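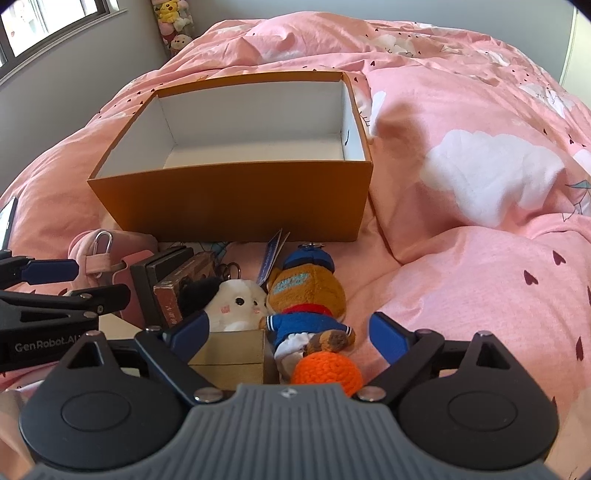
Progress report, second reporting period
Project: Two-handed packing from hand-held gripper demonstrations
Submitted to: Grendden research office
Prepared by: Constanza Fuentealba, with Mattes Rothe and Virgil Tudose

1. Status

Work package 2 (collection in homes) is on schedule. Work package 3 (policy training) started in May, one month later than planned. The delay was caused by a change in the format of the wrist camera files and does not affect the end date.

2. Collection

The task is unchanged from the proposal. An operator holds one gripper in each hand and moves small household items into an open box. The surface under the box is a made bed, a sofa or a rug. Soft surfaces were added at the request of the Droteten site, where the first policies had been trained on tables only and failed when the box tilted or shifted under load.

At the close of the period the data set holds 556 demonstrations. Of these, 298 were recorded on bedding. Item sets mix rigid boxes, flat cases, soft pouches and plush toys. Operators choose the packing order themselves. They are told to keep both grippers in view of each other during a handover and to bring the fingers to a full stop before a grasp.

Rejected recordings fall into three groups: lost tracking, dropped frames, and grasps made with the side of a finger instead of the pad. Lost tracking is the largest group. It occurs mostly when one wrist camera is close to a box wall and sees little except plain white board. Patterned bedding helps, as the printed fabric gives the tracker enough features to recover once the gripper is lifted clear.

3. Synchronization

The two grippers are recorded on separate clocks. In the first period we aligned them by hand, using a tap of the finger pads at the start of each session. Virgil Tudose has replaced this with an automatic alignment based on gripper width and motion signals. The drift left over a 60-second recording is now below one camera frame. Older recordings have been processed again with the same method, and the hand-aligned versions are archived.

4. First training result

A policy was trained on the bedding subset and tested on the arms at Enstead. Placement of rigid items is reliable when the box starts empty. With items already in the box, the policy tends to release too high, and the second item lands on the first. Soft pouches are grasped well but are often let go before they have cleared the near rim. We attribute this to the wrist view: at the moment of release the rim hides the lower part of the item, and the policy has no other signal for height.

Two changes are being tested. The first adds the view from the opposite gripper as an input during placement. The second weights the last part of each placement more heavily in training. Results will be given in the next report.
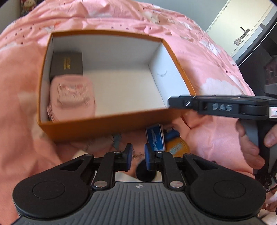

Burgi Holzer, commenting on the draft of section 4: I would hold off on the weighting until the opposite view has been tested alone. If both go in together and the release height improves, we will not know which one did it. Please also report partly filled boxes as a separate line in the results table.

Both points are accepted. The opposite view will be trained first, with no other changes, and the results table will be split by the state of the box at the start of the trial.

5. Risks

Finger pads wear faster than expected on rough cardboard. Replacement pads have been ordered through Hlongwane. Storage at Enstead is sufficient for the current rate of collection but not for a third operator pair.

6. Next period

Complete collection on sofas and rugs. Train and test the opposite-view policy. Release the alignment code internally, with a short guide by Mattes Rothe. Rosemarie Albers will review the data set documentation before it is sent to Droteten.

No change to the budget is requested.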